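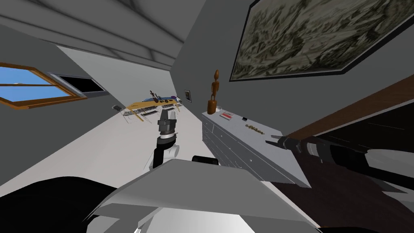
双臂仿真操作规范套件使用评测:Prement 出的这套规矩值不值得照着做

2019年10月19日

Prement 这套东西的全名叫“室内双臂操作仿真规范套件”,包含三部分:一份规范文档,一组现成的室内场景,还有一个检查脚本。我们组从六月开始用,到现在跑完了两轮完整的任务录制,算是有资格说几句。

先说结论。规范文档写得扎实,场景够用,检查脚本问题不少。如果你的团队超过三个人在同时录仿真数据,建议买;如果只有一个人,自己写一页纸的约定就行。

一、规范文档

文档共127条,分成场景、机体、视角、动作、记录五章。每条都有编号和“必须”“应当”“可以”三级措辞,写法跟一般的工业标准接近,读起来不费劲。

比较有用的是场景章。它规定桌面和柜面上的物体必须在录制开始前登记,登记内容包括名称、初始位姿、是否允许接触。默认是不允许接触,想碰哪个,要单独开权限。我们以前的做法正好反过来,默认都能碰,结果机械臂去够柜面上的一件东西,常把旁边的木雕人像扫倒,事后还得翻日志才知道这条数据该不该留。改成默认禁止之后,碰了就自动标记,清理数据的时间明显少了。

机体章有一条我一开始觉得多余:双臂在任何时刻,非工作臂必须停在登记过的待机姿态,不得随意悬停。用了两周以后接受了。非工作臂的位置不固定,训练出来的策略会把它当成线索,换一个起始姿态成功率就掉下去。

动作章规定了夹爪在家具上方移动时的最低净空,按家具类别给值,餐桌和柜子不一样。数值偏保守,文档允许修改,但改了必须写明理由并附一次复测记录。这个要求合理。

二、视角

视角章争议最大。规范要求每条任务至少同时保留头部视角和腕部视角,时间戳对齐,任何一路缺失则整条作废。头部视角能看到房间、家具和两条手臂的相对位置;腕部视角在接近物体时才有用,平时大部分时间对着墙面、天花板,信息很少。

按规范,夹爪里没有物体、朝向上方的这类腕部画面也不许剪掉。理由写在附录里:空爪画面是判断“未抓取”状态的参照,删掉以后,抓取检测的误报会上升。我们拿自己的数据试过,删与不删各训一版,保留空画面的那版误报确实少一些。

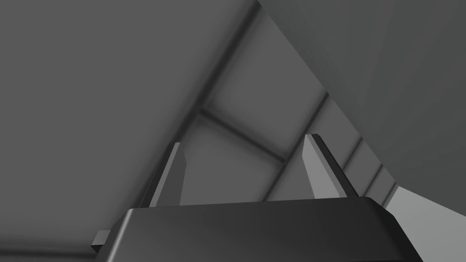
Riis 的看法是,这条规定对存储太不友好,腕部视角完全可以在夹爪离物体较远时降低帧率,没必要全程保留原始帧,规范应该把“必须”改成“应当”,由使用方自己权衡。

这个意见我部分同意。降帧率可以接受,前提是两路时间戳仍能对上。目前的检查脚本不支持变帧率,遇到就报错,所以现阶段只能老老实实全存。存储确实吃紧,我们第一轮录了1401条,第二轮录了3310条,中间加了一次硬盘。

另外有一点文档没讲清楚:头部视角允许倾斜多少。机器人躯干侧倾的时候,整个房间在画面里都是斜的,地面和柜子沿对角线走。规范只说“应当记录相机姿态”,没有给上限。我们自己定的规矩是,倾斜的数据照收,但单独归一类,不跟水平视角混着训。希望下一版能把这条补上。

三、柜面任务

套件自带的任务里,我最看重柜面这一组。长条柜面,上面零散放着几样小东西,有扁平的卡片,有黑色的小方块,也有金色的链状饰品。单看每样都不难,放在一起就很考验规范执行得严不严。

规范对这组任务的要求是:夹爪到达目标正上方后先停顿,确认目标编号与任务单一致,再下降。下降过程中如果邻近物体发生位移,本条记为“有干扰”,不得计入成功。很多团队自己统计成功率时不管这一项,只要最后拿起来就算数,数字好看,换到实机上就露馅。

细链类物体另有附加条款,不允许以“夹住任意一段”作为成功条件,必须抬离台面并保持到规定时长。这条执行起来比较烦,链子的碰撞模型偏粗,抬起时偶尔会穿进台面。我们的处理办法是穿模的一律作废重录,不做人工修补。

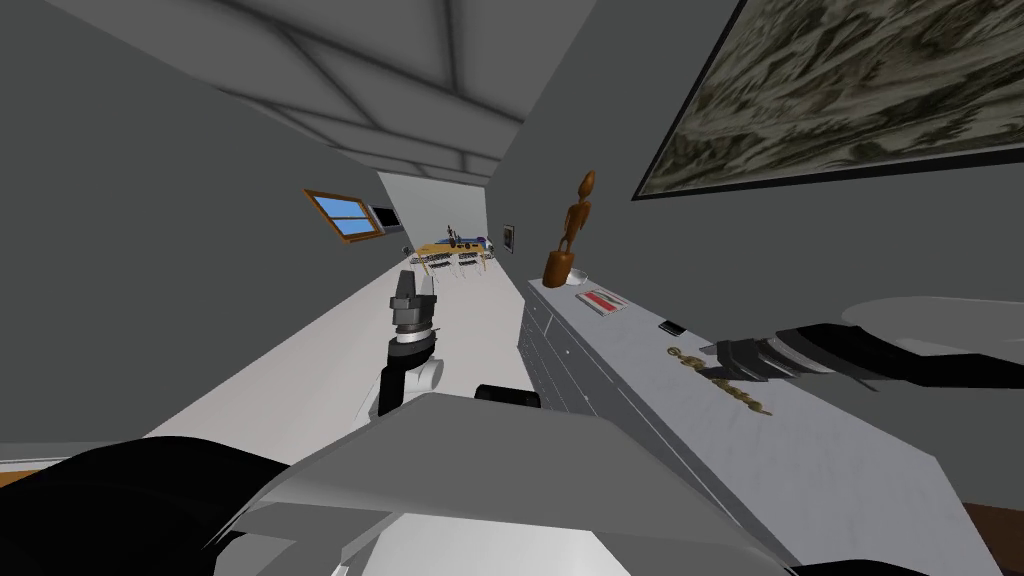
四、检查脚本

脚本是整套里最弱的部分。功能上该有的都有:查登记、查时间戳、查净空、查待机姿态。问题在三处。

第一,报错信息只给条款编号,不给出错的帧号,得自己去日志里找。

第二,批量检查时遇到一条坏数据就停,后面的不再处理。我们在外面套了一层循环才能用。

第三,净空检查只看夹爪末端,不看小臂。右臂横过柜面上方时,末端高度合格,小臂可能已经很低了,脚本照样放行。这属于漏检,应当尽快修。

Jarnham 也有一个类似的检查工具,我们借来对比过。它能查整条手臂的净空,速度慢一些,但不认 Prement 的登记格式,需要转一道。Andine 的那套只做时间戳检查,范围太窄,没有继续试。

五、给准备采用的团队几条建议

先把场景章和机体章落实,其余的可以晚一步。

登记表指定一个人维护,别人只能提修改,不要直接改。

修改净空数值之前先留一份原值的录制结果,复测时要用。

每轮录制开始前,先录7条短任务过一遍检查脚本,没问题再正式开录。我们第二轮就是这么做的,返工比第一轮少。

作废的数据不要删,另存一处,写上作废条款编号。后来查脚本漏检的时候,这批东西派上了用场。

六、评分

规范文档:五分给四分半,扣在相机倾斜没有上限。

场景:四分。家具和摆件的种类够日常用,细链的碰撞模型需要改。

检查脚本:两分半。

技术支持回邮件一般隔天,答得比较具体。净空漏检的问题已经报上去了,对方确认收到,还没有给修复时间。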